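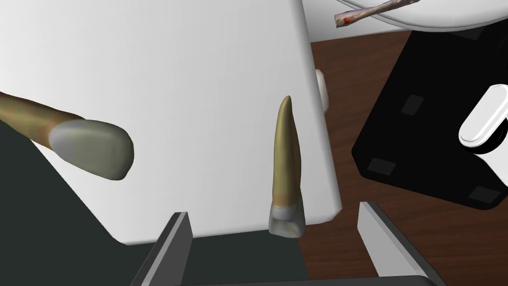
Tooth models and a two-finger gripper in a simulated work cell.

About Elline

Elline is a small company in Dasstead. We sell one main product, a simulation kit for teaching robot arms to pick up and place small, awkward objects. The kit is called Wysocka. Dental training models were the first objects we built it for, and they are still the ones most customers start with.

We do not make robot arms. We do not make teeth for patients, and nothing we sell is a medical device. Our customers are mostly dental training suppliers, college workshops and small firms that pack or sort parts and want to find out whether an arm could do some of the work before they pay for one.

How we started

The company began in a rented room above a tile shop in Clelstead. Two of us had been doing contract work for a supplier of dental teaching sets. Each set had to be made up by hand from trays of model teeth, with every tooth facing the right way in its slot. The supplier wanted to know if a machine could do it. We said we would find out.

Our first attempts were on a bench with a second-hand arm. Teeth are hard to grip. The root tapers, the crown is wider and has a different surface, and a tooth lying on its side will roll when a finger touches it. We broke a good many models and bent a set of fingers. Moving the early trials into simulation let us carry on without buying more of either. The supplier got its answer (yes for the single-rooted teeth, not yet for the rest) and then asked if it could have the simulation as well. That became the first version of Wysocka.

We moved to Dasstead when we outgrew the room. There are now 8 of us.

What is in the kit

Wysocka comes as software, with an optional box of parts for people who have their own arm.

The software includes a library of 1574 objects. The largest group is tooth models, with whole teeth, worn teeth and some with stained or uneven roots. The rest are trays, dishes, boards, boxes and other things likely to be on a bench. Each object has a shape, a weight and a surface setting, and all three can be changed.

It also includes 52 ready-made tasks. The simplest is to pick up one tooth from an empty table. The harder ones ask for a tooth to be lifted, turned and stood in a holder with other objects in the way. You can edit any of the tasks or write your own. Most customers begin by copying one of ours and changing the table.

The views come from wherever you place a camera. Many people use one close to the gripper, which shows the fingers and whatever is between them. You can add fixed views from the side or above. Lighting, table surface and background objects can be varied from run to run, so that a program does not come to depend on one tidy layout.

The box of parts contains printed tooth models that match a selection from the library, a tray and a set of finger pads. It does not include an arm or a gripper. We keep a list of the arms we have tested and will send it on request.

What it does well and what it does not

We try to be plain about this before anyone buys.

Wysocka is good for comparing ways of gripping an object, for practising a task many times over, and for finding out early that a layout will not work. It is also useful in teaching. A student can make a bad mistake, reset the task and try again without damaging anything.

It is weaker on soft and wet things. We do not model gum material, plaster that has not set, or liquids. Contact between a hard finger and a hard tooth is handled well enough for most planning, but small slips can come out differently on a real bench. Anyone moving from the simulation to an arm should expect to spend time on adjustment. We tell customers to allow 2 weeks for a first task, and those who have never set up an arm before often need longer.

The pictures are also simpler than real life. Shiny crowns are a known problem. We improved them in the last release and will be working on them again for the one due in September.

Services

We will build a task for you if you would prefer not to do it yourself. Send us drawings or scans of the objects, a sketch of the table and a short note on what the arm should do. If you have no scans, post us the objects and we will scan them in Dasstead. They are sent back when the work is done.

Short courses are held at our workshop. They cover setting up the software, changing objects and tasks, and running the same task on an arm. Groups are kept small so that everyone gets time at the bench. Colleges can ask us to come to them, provided there is a room with enough power sockets and a table that does not wobble.

Support is by email and telephone. The people who answer are the people who write the software, so a reply may take until the next working day when a release is close.

Licences

There are three licences: teaching, single bench and company. The teaching licence has the same objects and tasks as the others. It may not be used for paid work. All licences include updates for the first year, and the software carries on working after that if you choose not to renew. Printed parts are sold separately and can be replaced one at a time.

Visiting us

The workshop is on the ground floor, behind the main row of units on the Clelstead road. Visitors are welcome by arrangement. Please tell us beforehand if you would like to see a particular task running, as some of them take time to set up. You are welcome to bring a few of your own parts.

Parking is at the side of the building. Deliveries go to the rear door, which is staffed until 4 pm.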